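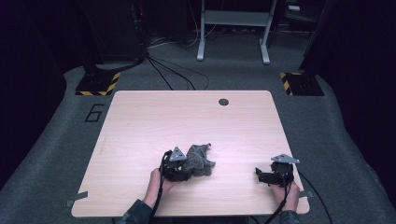 SUSOW, March

Filed under: Workshop News / Makers & Robots
4 min read

Members of the Öberg shared workshop in Susow are pleased to say that Pestix, the towel-folding machine they have been building in the evenings and on rather a lot of weekends, now has a working pair of hand-held grippers, and that the workshop will open its doors on Saturday so that anybody who fancies it can come in and have a go with them.

Pestix began with a modest wish. Kinga Rácz, who had been folding the workshop's own hand towels after every open evening, wondered aloud whether a machine might be taught to do it, and found that several people at the tea table had been wondering much the same. Eight members are now on the build. Between them they have a fair bit of woodwork, some bicycle repair, one career in school kitchens and a growing pile of half-finished electronics, and they have learnt the rest from each other as they went along.

The part now finished is the one you hold. A person takes a black gripper in each hand and folds a towel with the jaws — slowly at first, and usually with a few words muttered at the corners — while the movements are recorded over the cables. Those recordings are what the group will use to teach the two arms that come next.

"I had imagined we would start with the arms, because the arms are the exciting bit," said Tuva Moen, who leads the build. "Then we tried picking up a towel with our first set of jaws and it slid straight out again, and we spent most of the winter on fingers. I'm glad we did. You get to know an awful lot about towels that way, and I've become quite fond of the hems."

The present fingers are the group's sixth version, and they end in flat black pads that close towards each other. Pads are cut on the premises from sheet bought at Sivon, the hardware shop two streets away, and they are treated as something to be used up and replaced. Edges do tear, especially at the lower corners, and swapping a pad takes 15 minutes if the right screwdriver is on its hook.

"We get a lovely firm hold on a thick towel now, even when it's been dropped in a heap," said Simone Lacerda, who drew the linkages. "Tea towels are another story. They're thin and slippery and we haven't got there yet, so if anybody in Susow has had luck gripping thin cotton, please do come and tell us, we'd be delighted!"

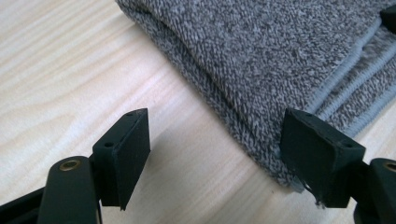
Can I build a pair at home without joining the workshop?

The drawings and the parts list are free to take away, and you can make the grippers on a kitchen table with a drill, a small saw and a little patience. Members who have done it at home set aside three weekends.

Saturday's session is meant for complete beginners as well as for people who have built things before. Visitors will be able to try folding with the grippers, look through the earlier fingers (all of them have been kept, even the embarrassing ones), and cut a pad of their own to take away. Children are very welcome with a grown-up. Britt-Marie Aasen will be at the bench with the soldering irons and is happy to look at any project you bring along, whether or not it has anything to do with laundry.

The next stage is the first of the arms, which the group hopes to have moving by the summer. The base is already cut, and the motors are being saved for out of the tea money and the proceeds of the autumn jumble sale, so progress will depend a little on how thirsty everyone is.

For drawings, photographs or a visit at a quieter time, please ask for Lovisa Midtbø at the Öberg shared workshop, Susow. She is usually in from 3 in the afternoon and would be glad to hear from you.

Shares 15 | Comments 6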